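Covering a scarred desktop without drilling or glue
Home Repair > Furniture and Surfaces
Posted October 17, 2024 by Gerkden
Viewed 1,068 times

I have a long work table with a veneer top that is past saving. There are two burns, a ring from a plant pot and a strip along the front where the finish has gone sticky. I don't want to sand it, as the veneer is already thin at the corners. I would like to cover it with something flat that I can write on, put books on and take off again when I move out in February.

The top is 92 inches long. I tried kraft paper from a roll first. It went down fine and then rippled within a week. Taping the edges made the ripples worse.

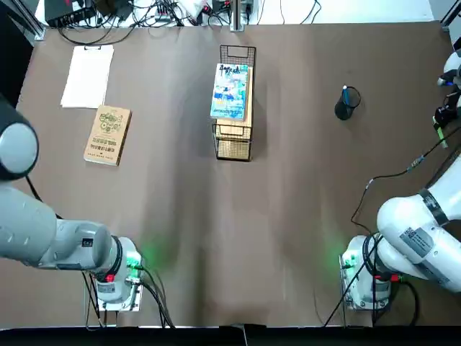
Requirements, in order: it has to lie flat, it can't leave residue, and it shouldn't show every pen mark. Cost matters less. Is there a sheet material that does this, or should I be looking at a rigid board cut to size?

Barby
Member, 900 posts

Paper ripples when it takes up moisture from the air. It grows more across the roll than along it, so if you tape all four sides the extra width has nowhere to go and it lifts in the middle. Tape one long edge only, or none, and let the rest move.

If you want to stay with a sheet, use a heavier one. Desk-pad vinyl or a felt-backed table cover will hold itself down by weight. Unroll it face down on a clean floor and leave it two days before you fit it. If you put it straight on the table out of the tube, the ends will curl and you will end up stacking books on the corners for a month.

Check the vinyl against your finish before you buy the full length. Soft vinyl contains plasticizers, and these can move into old lacquer and soften it. You say the front strip is already sticky, which suggests that something like this has happened once. Cut a small piece, weigh it down somewhere out of sight for two weeks and look at the finish underneath. A layer of plain paper between the two slows the process but does not stop it.

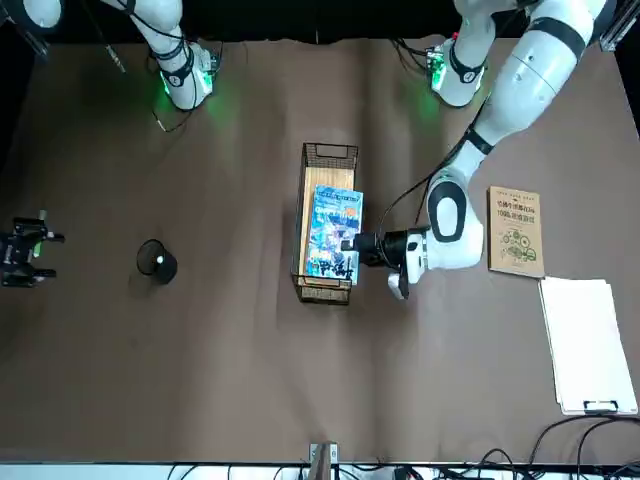
For cutting, use a new blade and a steel straightedge, and make several light passes. Oversize the sheet by half an inch on each side, fit it, then trim in place over a scrap of cardboard. Long tables are seldom square, so measure the depth at both ends and in the middle.

Felt backing will pick up grit. Lift it and vacuum underneath every couple of months or it will scratch the veneer you are trying to protect.

Caron

just use a tablecloth

Dustow
Member

I would go rigid. Tempered hardboard, 1/8 inch, smooth side up. It comes in 8-foot sheets, so your 92 inches fits in one piece with 4 inches to spare, and most lumber yards will make the cuts for you.

Lay strips of non-slip shelf liner under it, kept clear of the sticky area. Test the liner on the finish too. Seal both faces and all the edges of the board with water-based polyurethane. If you seal only the top, it will cup. Mine took 5 thin coats in total, sanded lightly between each.

Pencil wipes off the sealed surface with a damp cloth. Ballpoint does not. The front edge is hard on the forearms until you round it over with 120-grit paper.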